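Shopping for a bed-maker: an afternoon at the Curivo open day
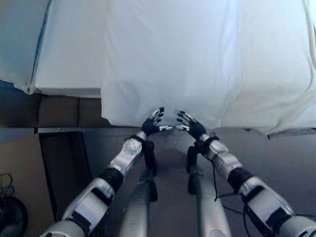 Issue 44, page 4

I went to the Curivo open day with a notebook, a borrowed tape measure and a budget line that says "equipment, other". Our guest house group has been talking about automation in housekeeping for two years and getting nowhere, mostly for want of anyone going to look at the stuff. So I went to look at the stuff, and I had a wonderful time!

Curivo has the ground floor of an old print works behind the bus station. You sign in, you get a badge and a cup of very strong coffee, and then you're let loose. Asteo had a stand for floor machines by the entrance (sensible, sturdy, I'll come back to them), and Harnel were showing linen trolleys that follow a person down a corridor. But I'd come for the bedroom, and I went straight there.

The humanoid was working on a white bed sheet when I arrived. It's a silvery thing with black-gloved hands, and at the moment I got close enough to see properly it had both of them open under the hanging hem, thumbs nearly touching. I don't know what I expected, but I had my nose practically over the barrier. A sheet is a horrible object to plan for. It has no fixed shape, it slides, it bunches up on one side, and every bed in our houses is a slightly different height from the next one. If you're going to buy a machine for housekeeping, this is the job you should ask to see, and I was delighted that they'd put it on the floor for everyone to watch.

Chiến Lã, who runs the planning side at Curivo, took eight of us into a side room afterwards for what the programme called a buyers' hour. It was the best hour of the day. He began by asking us what a made bed costs us now, and there was an awkward silence, and then a lot of scribbling. I had wages. I didn't have laundry rejects, or the time spent walking back for a missing pillowcase, or the cover we pay for when someone is off with a bad back. He wouldn't talk about prices until we'd each had a go at a proper figure.

Once he did, he split the cost into the machine, the room and the people. The machine you can lease or buy, and he was in favour of leasing for a first unit. The room was the part I hadn't thought about at all. You need floor space down at least one long side of the bed, somewhere to charge, and a place to park the thing where guests won't fall over it. I measured the gap beside the beds in our smallest house last night and I'm afraid it's going to be furniture-moving before it's anything else. As for the people, he suggested setting aside paid hours for two members of staff to learn the machine well, with a third as back-up, and putting those hours in the budget from the first draft.

Đức Đàm from the Cao hotels spoke next, as a customer. They have 437 rooms across their sites and spent last winter on a trial of trolleys and floor cleaners. What I liked was that she'd brought the spreadsheet, with the bits that went wrong left in. The biggest overspend was door thresholds. They'd put nothing down for ramps and ended up paying almost 2,000 to have them fitted, floor by floor, while the trolleys sat in a store. She now walks every route with a spirit level before she signs anything — I've ordered one.

I asked her whether she'd put a humanoid in for bed-making next year. She said she'd put money aside for a trial and would keep the rest for things with wheels. Chiến didn't argue with that, and I thought it was to his credit.

A few notes for anyone going to the November session:

Take your own bed heights and mattress depths. The staff at the demonstration were happy to talk through them, and it makes for a much more useful chat than "would it work for us?"

Ask what is covered by the service contract. Gloves and batteries are worth asking about by name.

Ask how long a call-out takes where you are. I got three different answers from three firms, and the longest was from the cheapest.

Wear flat shoes. Lunch is good, but the queue is on concrete.

I did go back to Asteo before the end and came away with a quote for one floor machine, which I think we could have in place by spring without upsetting anyone. The bed-maker goes on my list for the year after, with a line for a paid trial in one house and another for moving the wardrobes. I've sent both sheets round with the minutes. Do have a look at the wardrobe figure before the next meeting, as I've only had one price for it so far.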